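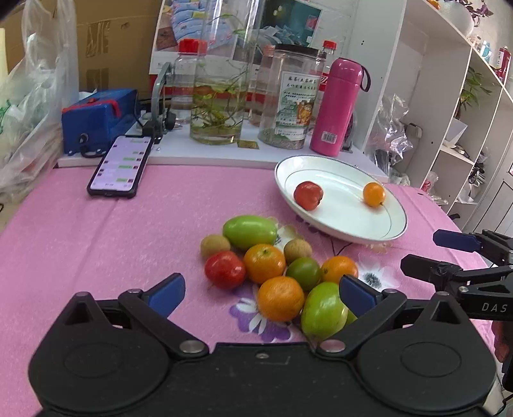 Words and gallery by Yung-ching Kao | 5/31/18

Gallery > Kitchen and table > Fruit on the pink cloth

Search the galleries
Enter a word
Go

Fruit on the pink cloth

This gallery belongs to the table pages, which look at ordinary tables and what gets put on them. The earlier ones covered the breakfast table at Nordin and the long bench at Clesano. For this one the subject is fruit, a white dish and a flowered cloth.

The cloth is pink, printed with large flowers in purple and white. It is the sort sold off the roll by the metre, and it wipes clean with a damp sponge. I bought mine at the Clarbridge market, where Eilif Kvam has a stall for oilcloth and table linen. He cuts generously. Ask for a little over the width of the table, as a round top needs more than people expect once the cloth has to hang down evenly.

The fruit in the first picture makes a loose pile in the middle of the cloth. Oranges, longans and two large pale green fruits are among it, and the plate beside it has a red fruit and a small orange one. Longans are worth buying if you see them. The skin is thin and dull brown, and you crack it with a thumbnail. The flesh inside is clear and sweet, with a hard dark stone that should be thrown away.

Most of the fruit is in the bowl in the next picture. Small oranges and red apples take up most of the room, with green tomatoes at the right-hand end. On the cloth are a tangerine, a light green apple and two longans.

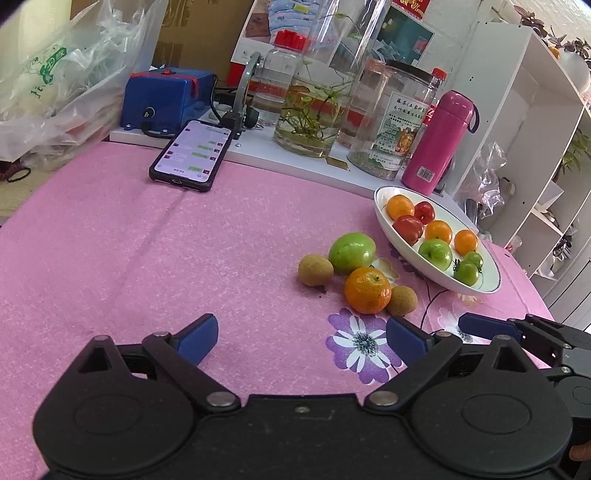

Tangerine, green apple and longans, with the bowl behind.

A shallow oval dish suits mixed fruit better than a deep bowl. The pieces at the bottom are not pressed so hard, and anything going soft is easy to find. Ebbe Eide, who wrote the Maltora page, keeps apples in a separate dish in the larder and only brings out what will be eaten that day. Apples do hurry other fruit along, so there is sense in it. I keep mine together and eat them faster.

Green tomatoes can sit out with the fruit. They ripen at room temperature if they were picked far enough on, and should be left out of the fridge until they do. Leave the stalks on. If they stay green, slice them and fry them in a little oil with salt.
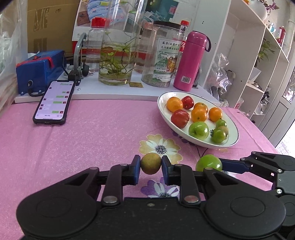
Oranges and red apples on the oval plate, a green apple on the cloth.

The green stems in the tall vase are standing in plain water. Change the water in a vase like this every few days and rinse the glass at the same time, or a line forms that takes a stiff brush to shift.

In the last picture there is a red fruit next to a mandarin in the middle of the table, with a large oval green one behind them. The dish has three mandarins in it. The purple and white flower on the cloth shows well in front of the loose fruit. 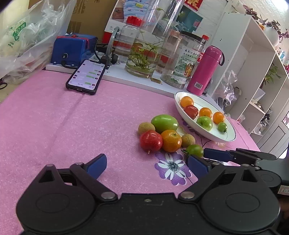

More table pages

Breakfast at Nordin, by Embla Hellström
The long bench at Clesano, by Eino Hyvönen
Plums and jars, Maltora, by Ebbe Eide

The next gallery goes up in June and will be about bread boards.

Contact | Copyright Yung-ching Kao and contributors | Back to top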